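Chapter 6
Rumor, Leak, Launch: Reading News About Products That Don't Exist Yet

What this chapter covers
How a leak travels from one person to a headline
Why ten reports may be one report
Launch dates, "windows" and other soft promises
Keeping score

6.1 A handheld called Remcombe

One January, a small gaming site posted that a handheld console called the Remcombe would go on sale in the spring, at a price of 371 dollars. The post named no source. It said only that the writer had heard this from "someone close to the plans." By dinner time the claim had been repeated on 95 other sites. By the next morning a few of them had dropped the word "reportedly," and one had added a launch game.

The maker, Jodolero, said nothing for weeks. When the console did go on sale, it was in the fall, at a different price, and without the game. Most of the 95 sites ran a cheerful launch story. Very few went back to their first one.

Was the original post a lie? Probably not. Launch plans slip all the time, and a date that was true inside a company in January may be dead by March. That is the trouble with the excuse, too. "Plans changed" can rescue almost any wrong leak, including the ones somebody made up over lunch. A claim that can't be shown wrong by anything that happens later isn't worth much to a reader deciding whether to wait or buy.

Sabina Polák, who collected the Remcombe stories for a class project, sorted them by where each one said it got its facts. Of the 95, all but four pointed, directly or through a chain of links, to the same post. The other four gave no origin at all. We will use her list several times in this chapter.

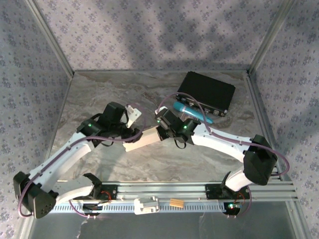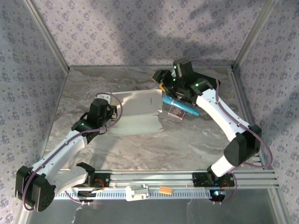 Counting headlines is a poor way to judge a rumor. Readers tend to feel that a story seen in many places must have been checked in many places, and sites have every reason to let them feel it. A second source should have seen the thing for itself. The two pictures share the same floral wallpaper, marbled floor and pair of robot arms on a rail, so finding one after the other tells you little new about the room; finding the Remcombe date on a second site told readers even less, as the second site had only read the first. Ask of any report: what did this writer see, hear or hold that the last one didn't?

6.2 The leaker's track record

Some leakers build a name by being right. Before trusting one, look for the misses. Ľubica Beneš went through 2,927 posts by a well-liked account that called itself Prostalum and picked out every post that named a product and a date. There were 109. The rest were hints, jokes, emoji, replies to fans, and lines such as "big month coming," which fit any month you like. The account's fans quoted its best guesses for years. They rarely quoted the total.

Deleted posts make this harder. If wrong calls vanish and right ones stay pinned, the record you can see is always better than the record that happened. Beneš could work only with what was still up, and her count should be read with that in mind.

6.3 Who gains?

A leak can help a rival, a store, a site that needs traffic, or the company itself. Ševčík, a chain of game stores, began taking deposits for the Remcombe two days after the first post. Its page said "date to be confirmed" in small gray type. This doesn't prove the store started the rumor, and students should resist saying so in their essays. It does show that a rumor can earn money before anyone knows if it is true.

Before you read on
Find a story from last year about a game or console that had not yet been announced. Follow its links back as far as they go. Write down where the trail ends, and keep your notes for the exercise in section 6.5.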